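Minutes of the Wutthorpe workroom users' meeting, Saturday, 10:30 am
Taken by me, Naledi Kekana, because I was the last one to sit down

Present: Sibusiso Mtshali (chair), me, Tom from the Magagula side, Bea, the two Sustari people, and Ravi, who came in during item 2 and left before item 5. Apologies from Lena.

Last month's minutes were agreed, except that I had spelled Kasus with a double s all the way through. Fixed now, sorry!

1. The big white table and the window side

We started with the table, since we always do.

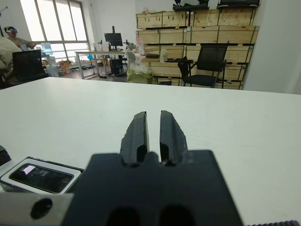
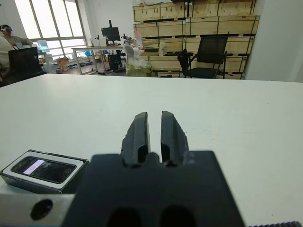

The white table, with the window side of the room and a headset in use behind it.

Sibusiso opened by saying he likes the table where it is and would be happy to never discuss it again. Bea doesn't agree. She thinks it should turn ninety degrees so people can get past to the windows without doing that sideways shuffle. We went back and forth on this for a good while (I stopped writing for part of it) and ended up with a trial. The table gets turned for two weeks in November, and if people hate it, it goes back. Tom will put tape on the floor first so we know exactly where "back" is. Last time we argued over a hand's width.

The surface is to be left clear at the end of every session. Everybody said yes to this very fast, which makes me think everybody believes it's somebody else. Phones, mugs, chargers, the lot. I did own up to the mug on Tuesday.

Cleaning: the Kasus spray is fine on the white top. The blue scrubby pads are not, and one of the Sustari people is going to take them out of the cupboard altogether. Soft cloths only, please.

2. Headset space

This came from Lena by email. She'd like a proper patch of floor for whoever is wearing a headset, with no bags, no chairs, and no one cutting through. Ravi said he has been walked into once and has walked into someone else once, so he figures he's even. We all liked the idea. The patch will be on the window side, and if you're sitting down for your session you still get the whole patch.

Bea asked about the glare. In the mornings the daylight comes in so strong on that side that she can't read her laptop at all. Sibusiso will get a price on blinds - plain ones, pull-down, nothing with a remote. The budget has 2000 set aside for the room this year and we've hardly touched it. I said I'd be sad to lose the light entirely, and could we please have the kind that let some through. Noted (by me).

3. The long desk by the wall

The monitor on the long desk stays. Tom wanted to move it to the Magagula side and was talked out of it, mostly by the length of the cable he would need. In return he gets first pick of the desk on weekday afternoons.

Please log out when you're done. I found 13 windows open under my own name last week and I had only opened one of them.

There was a short detour on whether the desk is too low. Sibusiso is tall and thinks so, I'm not and I don't. No action.

4. Chairs and storage

We have 19 chairs on the list and over half of them need something doing: wheels, mostly, and a couple of seats that sink. The Sustari people have offered to do a fixing evening with snacks if the rest of us bring the screwdrivers. Yes please! Date to come by email.

The top shelf in the cupboard is full again. Anything without a name on it by the end of the month goes in the giveaway box in the hallway. I'm serious this time.

5. Anything else

Bea asked if we could start at 11 instead. Five for, one against (Sibusiso, who has already been up for hours by then). Next meeting is at 11.

Someone left a very good umbrella, green with a wooden handle. It's on the hook by the door.

To do
Tom - floor tape, then turn the table with Bea
Sibusiso - price for blinds
Sustari - pads out of the cupboard, date for the chair evening
Me - email Lena about the headset patch, type this up

Closed at 11:50.

3 comments

Lena: Thanks for taking my item! Can the patch be big enough to stretch both arms out? I measured myself in the kitchen and it's more than you'd think.

Tom M.: Tape is bought. It's yellow, they were out of white.

Bea: The umbrella is mine, please don't let Ravi have it. See you at 11 :)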